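Magsi Dotted Cubes: Frequently Asked Questions

The answers below cover ordering, sizes, care and returns for the cubes sold in the Urdale shop.

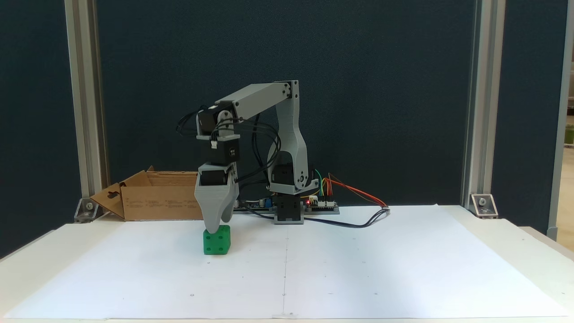 Green cube on white paper.

What is a dotted cube?
It's a small cube with recessed dots on its faces, close in size to a large die. People buy them for board games, counting practice and sorting trays.

Is the green glossy or matte?
Glossy. The dots look darker than the face around them. Green is the brightest color we carry, and screens tend to dull it a little, so expect it to look stronger on your table.

Can I use them as regular dice?
For casual games, yes. We don't test them for balance and don't sell them for tournament play. If you need tested dice, buy from a specialist.

How are they sold?
Single cubes, bags of 18 and boxes of 100. Schools can order a carton of 1000 through Indira Unnithan in the office. Cartons are one color only.

Can I mix colors in a bag?
Yes, in bags of 18. Write the colors you want in the notes box at checkout. If you leave it blank we send one color. Boxes of 100 are packed ahead of time and can't be mixed.

What surface works best?
Any flat table. A big sheet of plain white paper makes a good cover if you are sorting or counting - the cubes show up clearly, and you can draw circles or columns right on it. Tape the corners down if children are leaning on it. Patterned tablecloths make the dots harder to read.

Do you sell the paper too?
No. Any art supply or office store has large sheets. Choose a heavier one if you plan to use it more than once.

How do I clean the cubes?
Wipe with a soft damp cloth and dry them before they go back in the bag. For dirt in the dots, use an old toothbrush and a little dish soap. No dishwasher, no bleach, no scouring pads. Scouring pads take the shine off.

Can I write on them?
Pencil doesn't hold. Permanent marker does, and we can't take back marked cubes. For labels, use small round stickers.

Are they safe for toddlers?
No. They are small enough to be a choking hazard. Keep them away from children under three.

I ordered more in April and the green doesn't match. Why?
Color varies slightly between batches. If you need an exact match, send us the batch code from the bag label before you order. Cubes from batch 1170 are still in stock.

Where do you ship from?
All orders leave from our Wasotside warehouse. Orders placed before noon go out the same working day. We use Alitel for parcels, and they send the tracking number directly to your email.

What if cubes are missing or damaged?
Write to us with your order number and a photo of the bag label. Raghavendra Shetty handles replacements and usually replies within two working days. You don't need to send damaged cubes back.

Can I return cubes I don't want?
Yes, unopened bags and boxes only. Return postage is yours to pay. Opened bags can be exchanged if the color we sent was wrong.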